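About Betalgate

Home
Shop
Cat visits
About us
Contact

Who we are

Betalgate is a cat supply shop and a cat visiting service in Wernanville. Small. Thịnh Lục runs the shop side, Nhung Ngô runs the visits, and we both scoop. The door is next to the bakery on Văn Street, blue handle, push hard.

We've been meaning to redo this page since June, so bear with us. Short version - we sell litter boxes, litter, scoops, bins and bags, and if you go away we come to your place and look after the cat. No dogs. People ask. Still no dogs.

How it started

Nhung was feeding cats for neighbors before work, four of them at first, all in the same building on Zendside Road. Feeding was the easy bit. The litter box was always the thing people apologized for at the door. Scoop with a broken handle, bags from the grocery store with a hole in the bottom, the bin down two flights of stairs. So she started carrying her own kit. Thịnh was between jobs and started buying the stuff in for her, then for her customers, then a shelf of it, then the shop.

What we carry

Mostly plain things. Open trays, a couple of sizes. Litter in gray granules, also paper pellets for cats just home from surgery (ask your vet first, please). Slotted scoops, because a solid one is just a shovel. Lidded bins and the liners to go in them. Bag rolls. Replacment lids for most of the trays we sell.

We keep a setup on the table in the shop so you don't have to picture it. Pink and white bin, lid up, pink bag already in and folded over the rim. Light blue tray with gray litter right up against it, and a white scoop with square-ish holes. Try the scoop. See how far it is from tray to bin. That distance matters more than folks think, a long carry is how litter ends up in the hallway.

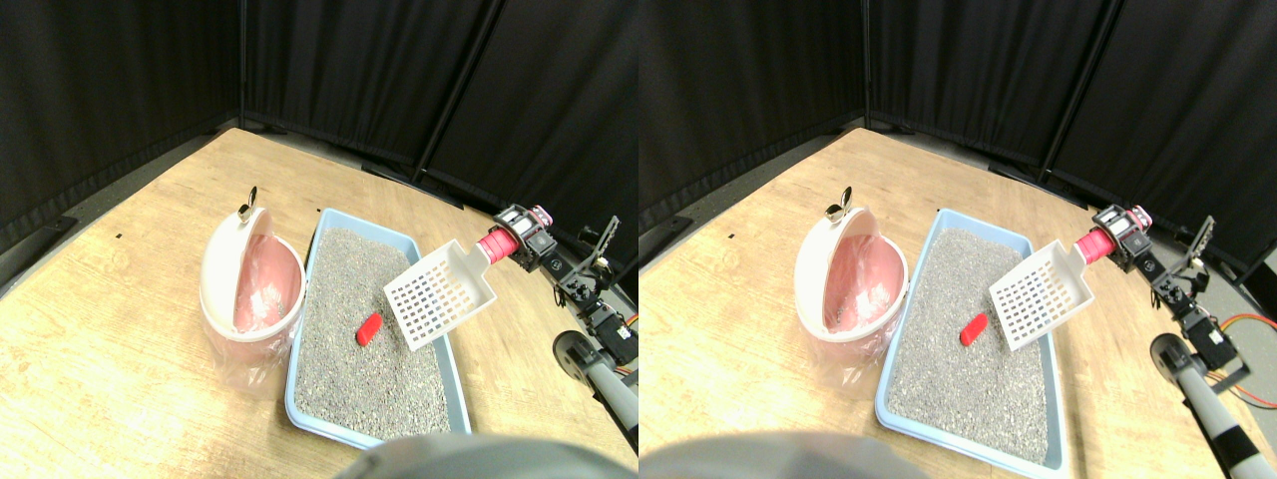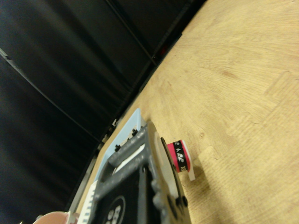
Table's there Monday through Saturday. Kids welcome to have a go, wash up at the sink after.

Our visits

A standard visit is 20 minutes. Food, fresh water, litter, a bit of company if the cat is in the mood. Some aren't. We write a note each time and leave it on the counter, or text it if you prefer.

The litter part goes the same way every time. Bin open, bag in, edge turned down over the rim. Scoop from the corners first. Tap it on the side of the tray, let the clean stuff drop back through the slots. Level what's left, top up if it looks thin. Tie the bag and take it out to your trash when we leave. We never mix litter brands on a cat without asking, they notice and then they use the bathmat.

For longer trips we do a full change as well - empty, wash with plain dish soap, dry, refill. No bleach, no scented sprays. Let us know where you keep the spare litter. Really, let us know. Nhung once looked through every closet in a house and it was in the car.

Multi-cat homes are fine. Two visits a day is what we'd suggest if there are kittens or anybody on medicine.

Who does the visits

Nhung does most of them. Thịnh covers when she's away and does the evening round. You'll meet whoever has your keys before you leave town, and the cat will too.

Keys are kept in the lockbox in the back, tagged with the cat's name and no address.

Where we go

Anywhere in Wernanville and the Zendside side of the river. Past the water tower, call and ask, we sometimes can. Deliveries go the same places. Heavy bags up the stairs no extra charge, more than four flights and we might need a minute at the top.

Getting in touch

Stop by, or use the contact form. Phone is on the counter and we do hear it but if we're at somebody's house we wont pick up, leave a message. Holiday visits fill early, Thanksgiving especially.

Returns - unopened litter, anytime. Used trays, please no.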